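Kitchen bench notebook: spending plan for the second half

Notes for myself mostly, but Isamu asked me to write them somewhere everyone can read, so please do scribble underneath if I have got something wrong or left out your pet item. I have been putting this off for a fortnight and have finally sat down with a pot of tea and the old order book.

The short version is that we have more wishes than money, as ever. The long version follows, and I apologise in advance for the wandering, but I find I can't plan a budget without going round the bench in my head and remembering what has annoyed me there.

Fingers first. We are still on the plain black pair and they have done very nicely for the drawer work, but they are the part we get through quickest and I would like us to stop ordering them in ones and twos whenever somebody notices the box is empty. Numeser will do a pack of 12 for 93 pounds, delivered, and I think we should simply buy the pack and be done with it until next year. Isamu would rather we printed our own. I am fond of the idea, and his printed ones are lovely to look at, but each one costs him an afternoon that he ought to be spending on the grasp planner, and afternoons come out of the budget too, even if the spreadsheet has no column for them!

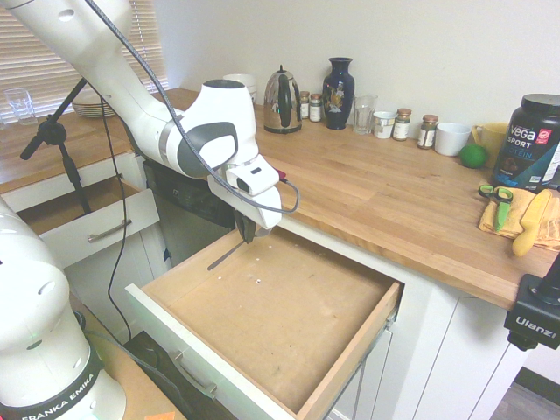 Trallen, May

Went back over the drawer task this morning with the cost of everything in mind, which is a slightly miserable way to look at a robot you like. The reach down into the deep drawer is the pose I worry about most when it comes to cabling. The lead comes over the wrist and down beside the gripper, and it plugs in next to the wrist camera at a little red connector, so any spare we buy has to be long enough to make that loop without tugging when the hand is right down by the drawer floor. I had pencilled in the shorter lead from Hoshino because it was cheaper. I have now rubbed it out again. Two of the longer ones, please, one to fit and one for the shelf.

While on the subject of leads, Yoon-hee Chae would like proper cable clips along the arm, the soft sort with a strap. I said yes before I had looked up the price and luckily it was small. She also wants a bag of spare connectors and I said yes to that as well, so perhaps I should not be left alone with Yoon-hee when there is a catalogue open.

Mounts and clamps. We have a Ulanzi mount on the edge of the worktop and the black stand with its clamp over by the shallower drawer, and between them they cover what we do now. The question is what happens when we begin on the cupboard doors under the right-hand counter. I should like one more mount, the same make if we can get it, purely so the fittings are interchangeable and I am not hunting for the odd Allen key at six in the evening. Put down as "wanted", with a question mark.

Second wrist camera. This is the big one and I have gone back and forth. Dronell have quoted 400 pounds for a unit that ought to fit our housing, though I would want to see that in writing. If the present one fails in the middle of a run we lose the run and very likely the week, and on those grounds I would pay it tomorrow. On the other hand it would swallow most of what is left after the fingers and the leads, and it might sit in its box until we are all retired. Isamu says buy it. Yoon-hee says borrow one if the worst happens. I am leaning towards buying but would like to hear from whoever has the longest run booked in.

Household things. It sounds silly to have a line for crockery, but we do need one. Plates, mugs, glasses, spice jars, the kettle, all of it has been brought in from people's homes or bought out of somebody's own pocket, and I would like that to stop. I propose 100 pounds for the lot, to be spent on ordinary things from ordinary shops. More mugs in different shapes (the white one and the yellow one have done sterling service), a few plastic tumblers to go with the glass ones, and another towel or two for the folding trials. Keep the receipts, please, all of them, even for a lime.

A soft hand brush for the drawers as well. There are crumbs at the back of the deep one and I would sooner buy a brush than keep using my sleeve.

Not this year: new worktop, new drawer runners, anything with the word "turnkey" in the brochure. The worktop is perfectly good wood and only wants oiling. The runners I will look at again once the drawer work is finished, and if they have gone gritty by then I will find the money somewhere.

To do: ring Numeser about the pack. Ask Dronell for the fitting drawing. Measure the wrist loop with a bit of string before ordering the leads. Get Isamu's signature on the crockery line before he goes away.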